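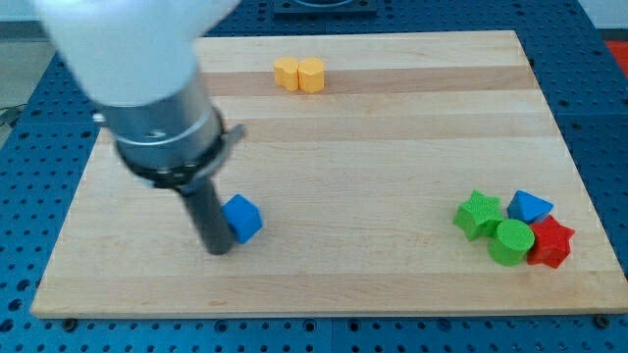

Page last modified: February, by M. Samir

Chapter 10
Work Rules for Tabletop Robot Cells

A robot arm that pushes small blocks across a board looks harmless. The parts are light and the tool may be a plain rod with a rounded tip. The arm behind that rod is still a powered machine, and the rules that apply to larger cells apply to it as well. This chapter sets out those rules as they are used in teaching and test laboratories.

Section 10.1 deals with the work surface. A board or tray must be held so that it cannot slide when the tool presses on it. On a perforated table, bolt heads set against the edge of the board are an accepted method, provided that they stay clear of the path of the arm. Cables on the floor are to be routed away from the operator's standing place.

Section 10.2 covers the layout of loose parts. A block standing alone can be approached from any side. Blocks pressed together, such as two stars with a cylinder between them, call for a slower approach, and the operator must state in the run sheet which piece is to be moved first.

Section 10.3 presents the Susau checklist, prepared by Aicha Shawky for the Vidineck training laboratory. It contains 16 items, of which two must be signed before power is applied. Students should complete it in full for every exercise, including repeated ones.

Terms used in this chapter

Tool: the part fixed to the wrist of the arm that touches the work.
Work area: the surface on which parts may be placed.
Reach: all points that the arm or its tool can touch, including those outside the work area.

Readers who have not studied stopping distances should first review Chapter 2.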